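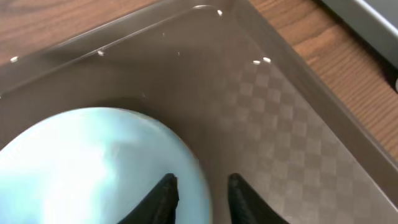

Yolanda Vidal wrote on Thursday:

> I have been working on my mother's side for two winters now and I am
> ready to give up on the spelling. The same man is Rauch, Rauh, Rouch
> and once, in the Bevdale ship list, Rock. My cousin says I should pick
> one spelling and use it for everybody in the tree, or the program will
> treat them as different people. Is this what most of you do? And if
> the priest wrote it one way at the baptism and another way at the
> wedding, which one is "right"?
>
> I also have trouble with the first names. In the church book he is
> Joannes, on the gravestone he is Hans, and his daughter always called
> him John in her letters.
>
> Yolanda

Dear Yolanda, dear all,

I will try to answer, although I am not an expert and English is not my first language, so please excuse me if I say something in a strange way.

My short answer is: please do not make all the spellings the same. I did what your cousin proposes when I started, and I was sorry for it later. I had typed the whole Wurnau register of marriages into one table, 2,496 entries, and while typing I "corrected" the surnames into the modern form. It looked very clean. Then a man from this list asked me if there was any difference between the families with one n and with two n, and I could not tell him. I had removed the difference with my own hands. I had to go back to the films and read everything a second time, and it took me from April until the first snow.

What I do now is to keep two columns. In the first I write exactly what I see, also when it is clearly a mistake. If the priest forgot a letter, I forget it too. In the second column I write the form under which I want to find the family. The program sorts by the second one and shows the first one. Ji-hoon Ki explained to me how to do it in the free program many of us use: you put the written form in the "source text" field of the event, and you leave the name field for the family form. Before this I had everything in the notes, and notes are where information goes to sleep.

About which spelling is right. I think for most of our people there was no right one. They did not write, or they wrote very little, and the name was a sound. The priest heard the sound and wrote it down with the habits of the place where he went to school. In Wurnau there was a change of priest in the middle of one page, and you can see how, from one week to the next, half of the village gets a new surname. No one moved away and no one came. Only the ear was different. If you know which priest was there in which years, it helps you a lot, and I can send you my list of them if you write to me privately.

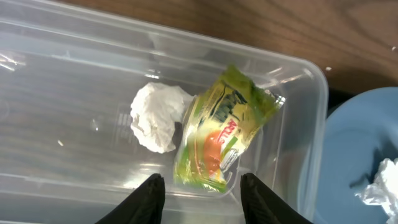
The Bevdale ship list is another matter, and there I would be more careful. It is a copy of a copy, and the clerk who made the last one was working in English. Rock for Rauch does not surprise me. But in the same list there is also a real family Rock, from Grorkside, with a son of nearly the same age as your Joannes. I lost one whole month with this son. Please check the occupation and the name of the person who paid the passage before you decide. Emese Rácz has compared the two families and she came to the opinion that they never met. I agree with her for the parents, but for the young people I am less sure, as both were later in the same boarding house.

Now the first names. Joannes, Hans and John are one name in three rooms of the house: the church, the kitchen and the new country. I would write Joannes at the baptism, and put Hans and John as "also known as". The Latin form tells you nothing about what his mother called him. With women it is more difficult. Elisabeth can be Elsa, Lisa, Betty or Ilse, and in my own family two sisters were baptized with the same name and were both living, which I refused to believe until I found both of them as godmothers at one baptism.

One more thing that you did not ask. When you search in the online index, do not write the whole name. Write only the first letters and use the star, so Ra* or Ro*, and limit the years. The index gives you a maximum of 500 results and it does not tell you that it has cut the rest. I believed for a long time that a certain great-aunt was not in it. She was there, but her page came after the cut. Hyun-seo Seo has asked them to show a warning, and they answered politely, and the warning has still not come.

For the letters of the daughter: are they dated? If she writes about the mill at Alemneh, they must be from before the fire, and this would give you some 65 years in which to look for his death, which sounds like a lot but is better than what you have now. I would be happy to look at a page or two if the handwriting is the old one. I read it slowly but I read it.

I also want to ask something of the list. Does somebody know what the abbreviation "v.s." means, when it stands after the name of a godfather? It is in Wurnau only, in seven places, always with the same priest. I have thought of "vide supra", but in most of these places there is nothing above to see. In one case the godfather is from outside the parish, and I cannot find out from where.

With kind regards,
Aušra Stankevičius

Share this message: 7 shares
2 replies in this thread
Get the weekly digest of this list in your inbox. Enter your email address to subscribe.
This site uses cookies to remember your settings. Accept | Manage preferences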